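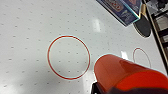 Petaton 14 is merged, and the part I'm most excited about is the new wrist pose tracker. The old one matched features from one moment to the next and trusted whatever agreed, which was fine on a messy desk and terrible on anything that repeats. Our worst case has always been the air hockey table - glossy white, covered in a regular grid of little dark holes, so a jump of one whole row looks exactly as good to the matcher as no jump at all. The new tracker goes looking for the odd marks first (the red circle outlines are perfect for this) and only uses the holes to tighten up the estimate afterward. Bright glare from the overhead lights gets masked out before any of that happens. On our replay set of 543 short runs, the old code slipped by a row or more in 90 of them. The new code slipped in 14, and most of those are stretches where a mallet in the hand hides nearly everything useful. I've been running it on old logs all week just to watch it hold on!
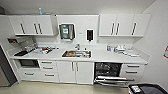 The second big change is in how head and wrist estimates get combined. Before, each camera kept its own idea of where the arm was, and the planner picked whichever had reported last. You can guess how that felt at the moment of a grasp. Now both feed one estimate with proper timestamps, and a late message gets slotted in where it belongs and replayed forward. The replay costs a little CPU, but you can cap how far back it goes with the history_limit setting. Please do set it if you're on one of the smaller machines.

Grilon, our map layer, got some love too. Doors, drawers and racks can now be stored with a state attached, so the planner knows that a dishwasher with its door down takes up floor it wouldn't otherwise. Until this release we kept a single footprint per appliance and padded it like crazy, and the base would take these huge, timid loops around a kitchen. With states turned on, the padding shrinks when the door is up and grows when it's down.

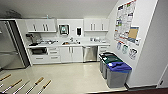 A state also has an age, so if the map hasn't had a look at a door in a while, the planner goes back to the cautious footprint. The default is 177 seconds. I came up with that by sweeping values on one set of logs, so don't treat it as gospel - if you find something better for your rooms, send me the config and the plots.

Known problem: shiny floors still produce phantom obstacles in Grilon at low camera angles. There's a filter in the Drarnora branch that helps a lot, but it also eats thin things lying flat, and I'm not merging it until it stops doing that.

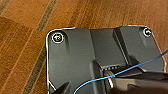 Hanna Gebretsadik

P.S. Cable handling is next on my list. A thin cable is a few pixels wide from the wrist, it bends, and the current segmenter likes to break it into pieces wherever the background changes. I have a curve-fitting version that joins the pieces back up and it's already fun to play with. If you have wrist logs with cables in them, any color, over any kind of surface, I'd love a copy before the June build.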